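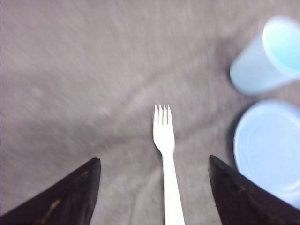 Ticket 1109
Subject: Gray throw cover pills and will not lie flat under picnic setting
Product: Mollgate fleece ground cover, gray
Opened: 23 February 2024
Status: Closed, resolved with care instructions
Department: Nirnholm Home and Outdoor, textile support

Customer report

Cover was bought in September and used indoors as a table and floor cover for cold meals. Customer reports three faults.

1. Raised crease across the middle of the cover. Does not come out by hand smoothing. Returns within minutes.
2. Small folds form under cutlery when it is moved.
3. Lint transfers to white plastic forks. Forks are from the Grurnska party pack. Customer wipes each one before use and wants to know if the fibers are coming from the cover or from the fork packaging.

Customer asked for a replacement.

First response

The picture shows a white plastic fork lying flat on the gray fabric, with a long crease running up toward a cup and smaller wrinkles near the fork. Lint cannot be judged from it. The fabric is blurred over much of the area and the surface cannot be inspected for pilling either. Fault 1 is accepted as shown. Faults 2 and 3 need the checks below.

Please reply with:

Wash count and temperature
Dryer used, yes or no, and setting
Fabric softener used, yes or no
How the cover is stored between uses
What is underneath the cover when it is in use

Customer reply

Washed 16 times. Warm cycle, temperature not known. Tumble dried on high. Softener used each time. Stored folded in quarters at the bottom of a blanket chest with a Jelínek quilt on top. Used over a polished dining table, and sometimes over carpet. No pad underneath in either case.

Analysis

Crease: consistent with storage. Folding in quarters puts a hard line through the center of the cloth, and the weight of the quilt sets it. High dryer heat makes it worse if the load is left in the drum after the cycle ends. The care label says low heat and prompt removal. Not a weaving or finishing defect.

Folds under cutlery: the cover has no backing and slides on polished wood. A light fork will catch on the nap when it is pushed sideways, and the fabric moves with it. Expected behavior for this product. The backed version, catalog number 458, does not slide on wood but is stiffer and takes longer to dry.

Lint: fleece sheds most in the first few washes. Shedding after 16 washes is unusual and points to either softener residue or lint picked up in the dryer from other items. Plastic cutlery also carries a static charge when it is pulled out of a film sleeve, and will attract loose fiber from any fabric.

Steps sent to customer

1. Shake the cover outdoors.
2. Wash it alone, cold, with half the normal amount of detergent. No softener. Run a second rinse.
3. Clean the dryer filter. Dry on low for 54 minutes or until only slightly damp at the hem. Take it out at once.
4. Lay it flat, nap side down, and press the crease through a damp cotton cloth with the iron on its lowest setting. Do not slide the iron. Lift and set down. Direct contact between the iron and the fleece will glaze the fibers, and glazing is permanent.
5. Leave it flat overnight.
6. Store it rolled on a tube or hung over a rail. Nothing on top.
7. For use on the dining table, put a rubber mesh rug pad under the cover, cut a little smaller than the cover on all sides.
8. Lint test: take one fork from a new sleeve and rinse it, then let it air dry. Take a second fork and leave it unrinsed. Lay both on the cover for the length of a meal and compare them.

Customer update

Steps 1 to 7 done. Crease is faint and only visible in side light. Cover stays put on the table with the pad under it. On carpet it still moves, and customer accepts this.

Lint test: rinsed fork picked up a few fibers at the handle. Unrinsed fork picked up noticeably more, mostly on the tines. Customer will rinse the forks ahead of time and set them on a napkin.

Dryer filter was reported as "solid." Customer had been drying bath towels in the same load.

Resolution

Replacement declined, no material fault found. Customer offered exchange to the backed version at the price difference and did not take it up.

Internal notes

Care label on the Mollgate cover shows the low heat symbol with no text next to it. Second ticket this winter where the customer read it as optional. Request to add the words "low heat, no softener" passed to the packaging team.

Storage advice is missing from the product page. Draft text sent: "Roll or hang. Do not store folded under weight."

Reopen if the crease returns after rolled storage.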